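Livach 15-quart clear bin, three months in

Bought six of these for the hall closet. Quick writeup before I forget.

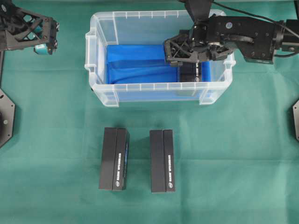 The clear bin with a blue cloth in the bottom, black box on top of it.

OK so the good. You can see what's in there from across the room. Handles are molded in and don't dig into your fingers when it's full. I've had one loaded with paint cans since September and no cracks yet - my old Bitley ones split at the corners by the second winter.

Lids are the weak spot. They snap on fine at one end and then the other end pops up. Press that down, first end pops. Kirsten says warm them up with a hair dryer. Tried it, helped for a week maybe. Two of mine just live without lids now.

Stacking - three high is ok, four leans. Don't do four.

Cleaning is easy but the ribs hold dust, you need a old toothbrush for that. Dishwasher is a no, says so on the label and I beleive it.

Price was $11 each at the Carnegie Street store, more online once you add shipping. The Elletti version has a better latch but costs nearly double and only comes in gray, so you lose the whole point of a clear bin.

Would I buy again? Yeah, for closets. Not for the garage, not with those lids. Four stars, would be five with a decent latch.

We use cookies to improve your visit. Accept all | Manage settings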